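Callcombe Evening Courses
Small Goods: Packing and Storage
Handout 4: Closing a small box
Revised May 20, 2023

Last week we left off with void fill. Please bring your leftover crumpled paper back, we will use it again.

The cross

Most people who seal a small carton run one strip along the center seam, then a second strip across it. You end up with a plus sign on the lid. Ask why and you will hear that it is stronger. Stronger than what? Usually the comparison is with a single strip that was too short to begin with.

The second strip does do something. It holds the lid flat if the board has been creased, and it keeps the middle of the long flaps from lifting. It does very little for the ends of the seam, and the ends are where I see small boxes open. If you have tape for only one improvement, make the first strip longer and bring it well down both end walls.

Does the evidence support any of this? Some. The Ivstead returns log, which we will go through in class, lists 1,952 small cartons, and 1,582 of them were marked "closure intact." People quote that as proof that the cross works. Look at the columns. Nobody wrote down which cartons had a cross and which had one strip, so the log can't tell us. It also doesn't say what was inside, and a box of socks asks much less of its tape than a box of hardwood.

Colored tape

The Furukawa method assigns a tape color to each kind of content. I have no quarrel with orange tape. It is easy to spot on a shelf, and you can see at once if a strip has been peeled and put back crooked. But color is a label, and a label needs a key that everyone has read. Ask three people in a stockroom what orange means before you buy a case of it.

Contents: wooden blocks

For the practical we pack small wooden cubes. They are forgiving, which is why I am suspicious of any technique that has only been tried on them. A cube doesn't break and it doesn't leak. It will still slide, though, and a corner can dent thin board from the inside.

Things to settle before you tape:
Do the blocks go in a row or a stack?
Can you hear them move when you tilt the box?
Is the marker within reach, or will you write on the lid later and forget?
Where do the blocks that didn't fit go?

The Oline checklist adds a step for wiping down the table. Fine, but it takes up a quarter of the page and says nothing about seam length.

For September: 600 words on one closure you use at home and what would convince you it was a bad one.
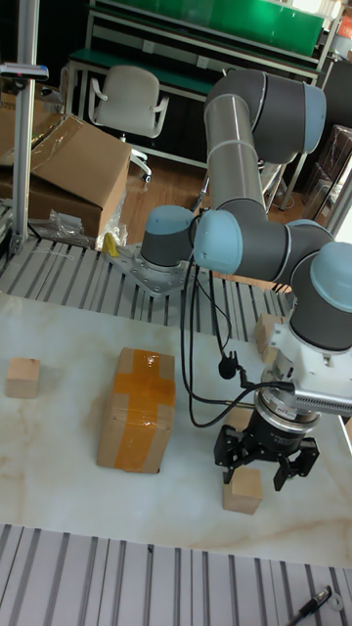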